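Changes to the Skorkadwood bus and parking arrangements

8 July 2019

The 636 bus will stop at the Skorkadwood main gate again from next week. It was moved to Rallis Road in March while the water main was being replaced, and those of you coming from the station have had the long walk up the hill ever since. The bus company says the old timetable applies, with one change: the last bus into town now leaves at 6:40 p.m. on weekdays. Please check the sheet in the lobby before you plan a late finish.

The temporary stop on Rallis Road will be taken away the same day. If you have visitors coming, send them the new directions. The map on the tenants' page still shows the old stop and will be corrected this week.

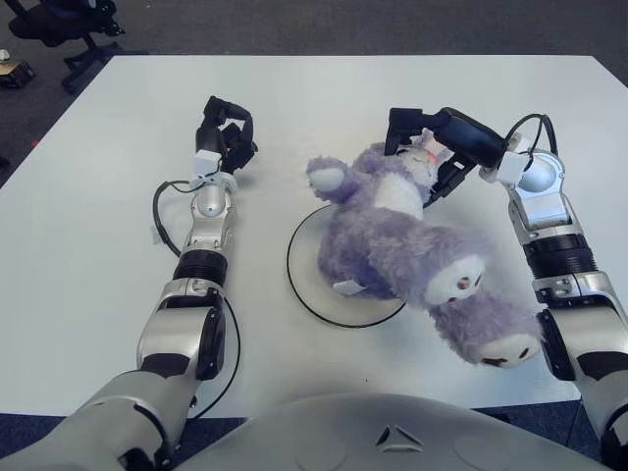 Parking is the other matter. The lower lot has 98 spaces, and 40 of them will be closed for resurfacing through the end of the month. Reto, the paving contractor, will start with the row nearest the bike shelter and work toward the gate. Cones go out the evening before each section is closed. Cars left behind the cones will be towed to the overflow field, and the owner will have to ask at the front desk for it.

The overflow field is open to anyone with a current permit. It is grass, so it may be soft after rain. The path from there to the back entrance is lit, and the door now works with the same card as the front — you don't need a separate key anymore.

Permit renewals are also due. We mailed 600 renewal forms to tenants and staff, and a good many have not come back. The old green permits stop being valid when the lower lot reopens in full. If you drive in only once or twice a week, a shared permit costs less, and two people in the same office can put their names on one form.

Bikes can stay in the shelter during the work except on the first two days, when the racks by the Zirgate building should be used instead. Bring your own lock.

Questions about any of this can go to the front desk, which is open until 5 p.m.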